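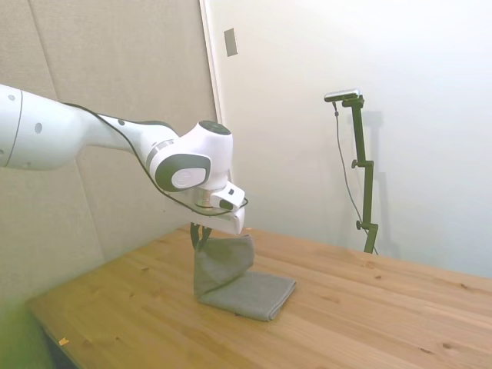
Are the Mosmont towels worth 66 pounds for a set of five?

For a household which washes towels often and has a good place to dry them, I think so. For a small flat without a balcony or a drying machine, I would choose something thinner.

Mosmont bath set, five pieces, grey
Reviewed by Tsegereda Ambaye

I bought this set in August, when I moved to Wogan and my old towels were too sad to bring with me. I paid the full price and the shop does not know that I write reviews. In the set there are two bath towels, two hand towels and one small towel for the face. The label says 100 per cent cotton and 600 grams per square metre. For readers who are not used to this number: it tells how heavy the cloth is. My old ones, which I had from a hotel sale in Astavberg, were much lighter and I could almost see the window through them at the end.

First days

When you open the packet, the towels feel very soft, but please do not trust this. New towels often have a finish on them that makes them pleasant in the shop and bad at taking up water. I used one of the hand towels directly from the packet as a test, and it moved the water from one side of my hand to the other. After the first wash it was better. After the third wash it was a normal, good towel, and it has stayed like this.

The first wash also gave a lot of fluff. I had to clean the filter of the machine and I found grey fluff on a black shirt which I had put in by mistake. The instruction on the label is to wash them alone two times before use, and I would say do it three times. By the second month the fluff was nearly finished.

Colour

They come in white, sand, grey and a green that I did not like. The grey is a little bit warmer in my bathroom than it looked on the website. I have washed them at sixty degrees every week and once at ninety, when my son was ill. I can't see a difference between the hand towel I use every day and the face towel, which mostly stays in the cupboard. No stain has remained so far, also not from the toothpaste, and toothpaste is usually what ruins a dark towel in our house.

Drying yourself

A heavy towel is nice around the shoulders. It takes the water quickly and you don't need to rub. For long hair I find the bath towel too heavy, my neck becomes tired when it is wrapped around the head. I take a hand towel for this now, it is long enough if you fold the corner in.

Drying the towel

This is the weak side. On the line outside, with some wind, a bath towel is dry in an afternoon. In the bathroom, on a hook, it is still damp the next morning at seven, and on rainy weeks it begins to smell. I changed the hook for a rail so that the towel can hang open over its full width, and the smell is gone. If you have only hooks, please think about this before you buy. The loop for hanging is sewn on the long side, in the middle. It is strong, but I would have preferred it at the corner.

My neighbour Glenys Rosser has the same set in white and puts hers in the dryer with no softener. Hers are softer than mine. She needs two rounds of the programme for the bath towels and she is not happy with the electricity bill, so now she takes them out after one round and leaves them over the banister.

Folding and storing

I did not expect to write a paragraph on this, but thick towels need space. My shelf is narrow and the old towels went in six high. With these, I can put three before the pile starts to lean. Fold them in three along the length first, then in half, and put the folded side to the front. In this way they take less depth and you can pull out one without the rest falling down.

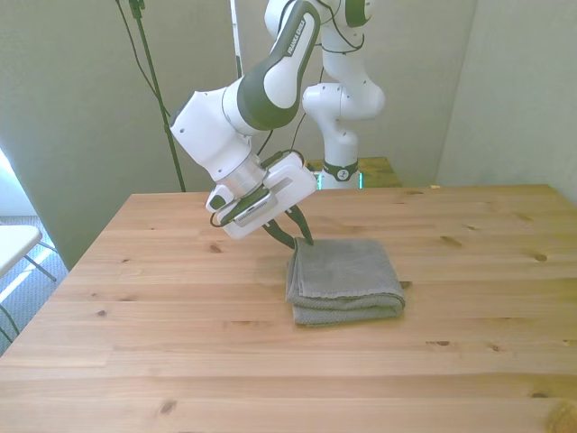 A grey towel, folded, on light pine.

Compared with Evness

Before this I tried one bath towel from Evness, which many people recommended to me. It is thinner and it has a flat woven border at both ends. After some months the border had become shorter than the rest of the towel and the edge was wavy, like a lasagne sheet. The Mosmont towels have only a narrow hem and no border. Mine have become a little shorter with the hot washes but they are still straight, and for me this is a big advantage. The Evness towel dries faster - I must be fair - and it is the one I take to the swimming pool.

Quality of the sewing

The hem is double and the stitches are close together. On one of the hand towels there was a loose thread at the corner from the beginning. I cut it and nothing more has come out. I have three pulled loops on one bath towel, all from the zip of a jacket. You should cut these loops with small scissors and never pull them, otherwise a whole line can open.

What I would change

I would like to buy the pieces separately. The face towel is too thick for the face and I would gladly exchange it for a third hand towel. The packet also has more plastic than is needed for something made of cotton. And the website should say more clearly that the first washes are necessary. I wrote to them about it and received a polite answer after five days, with a promise to pass it on.

My mark is four out of five. I have ordered a second set for the guest room, in sand, and this time I will wash everything three times before anyone comes to stay.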